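# Bed folding

**Bed folding** is the habit of folding clean clothes on top of a made bed, instead of on a table, an ironing board or your own knee. I wrote the first version of this entry for the Indgate household wiki and I've been adding to it ever since, so forgive the length. It covers the name, the surface, the two garments people ask me about most (jeans and T-shirts), and what to do about embroidery.

## Name and background

People have folded on beds for as long as they've had beds, I'd imagine, so there's no inventor to thank. The name is another matter. In Skesudport, where I grew up, my gran's generation called it "doing the flats", and you still hear that in the older streets near the harbour. "Bed folding" came in with a little booklet by Svatopluk Halás, who ran evening classes on looking after clothes and had strong views about sleeves. His booklet is 20 pages long and was only ever stapled together, but it got passed round so much that half the town folds his way without knowing it.

Halás splits the job into three stages, which he calls laying, halving and parking. I've kept his words here because everybody on the wiki uses them — and because I like "parking".

## The surface

Any bed will do if it's made. A single is fine for shirts, but you want a double or bigger for trousers, so that a full leg can lie out straight without the hem hanging over the side. Plain bedding makes life easier, as you can see the outline of the thing you're folding. Pale colours are good for spotting bits of fluff, and pink is lovely under denim, though that's only me.

Smooth the middle of the bed with your forearm before you start. Leave the spare bedding rolled up along the far side if you like. Plenty of people fold it right back, but I find a thick ridge of duvet handy for stopping a pile sliding away from me.

A brushed cover grips the fabric a bit, which helps with slippery things and is a nuisance with wool (it sheds on everything!). A satin one is the other way round. Halás was firmly against satin.

## Jeans

Jeans are the best thing to learn on. The cloth is heavy, it stays where you put it, and the seams give you straight lines to follow.

### Laying

Lay them flat with the back facing up. I go diagonally across the bed, waist to one side and hems to the other, which gives you the longest run and means you don't have to stretch. Hold the hem and give the leg a gentle pull to take out the big creases. Small ones don't matter at this point and will mostly drop out under the weight of the fold.

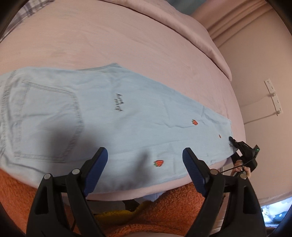
Once the leg is straight, run your palm from the pocket down to the hem, always in that direction. Going the other way pushes all the slack up into the seat, and then you've got a lump at the waist which no amount of patting will shift. I did it wrong for years and blamed the jeans.

### Halving

Fold one leg over onto the other so the outside seams meet. Tuck the point of the seat in, bring the hems up to just under the waistband, and halve again. Some people go into thirds for a narrow shelf. Both are in the booklet, and there's a very cross footnote about rolling, which Halás thought was for suitcases only.

## T-shirts

T-shirts are quicker but fussier. Cotton jersey moves about, and one side always ends up longer if you rush. The method most of us use goes like this:

1. Lay the shirt face down and smooth it from the neck to the hem.
2. Bring in one side, with the sleeve turned back on itself.
3. Do the same with the other side.
4. Fold the hem up towards the neck and turn the whole thing over.

If the neckline is wide, bring the sides in a little less, or the collar buckles. Children's shirts can skip the turning back of the sleeves altogether.

## Embroidery and small motifs

Half of my letters are about this. Clothes with stitched words or little fruit on them need a bit more thought, as a hard crease through the stitching will leave a line, and thick thread can press its shape into the layer beneath. The rules I go by are simple enough. Put the fold beside the motif and never through it. Keep the stitched side outwards so that you can find the thing again in the drawer. If there's lettering running up the cloth, fold parallel to it where you can.

A matching set is a treat to do. Pale blue denim and a pale blue top with the same strawberry on both can be stored one on top of the other, jeans at the bottom, and you've got an outfit ready to lift out in the morning. 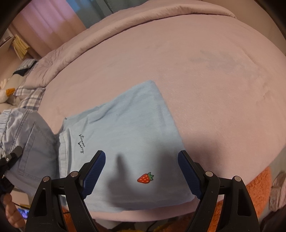
*A folded T-shirt with its stitched strawberry facing up, and a piece of light blue denim beside it.*

## Parking

Parking is Halás's word for where a piece waits before it goes into the drawer. He wanted heavy things parked on the left and light things on the right, and he wanted them moved off the bed before the next load came up. I'm less strict. A pile can sit happily while you drink a cup of tea, but don't build it too high — a soft mattress dips, and the whole stack leans over towards whoever sits down.

Watch out for sun as well. Pale denim left by a south window will fade along the fold, and you won't notice until you open it out.

## Aids and gadgets

You don't need any. The Troltomeo folding board had a few good years round our way, and I still know two households that swear by theirs. It's a stiff panel you fold the shirt around and then slide out. It gives very even results on plain shirts, though I find it hopeless on jeans. Fu, the drapery shop on the corner by the Indgate library, used to keep one on the counter for customers to try, and the wiki's February meet-up was held in its back room, with around 200 garments brought in to be folded and taken home again.

## See also

- Doing the flats (Skesudport usage)
- Folding into thirds
- Fitted sheets, and giving up on them
- Drawer order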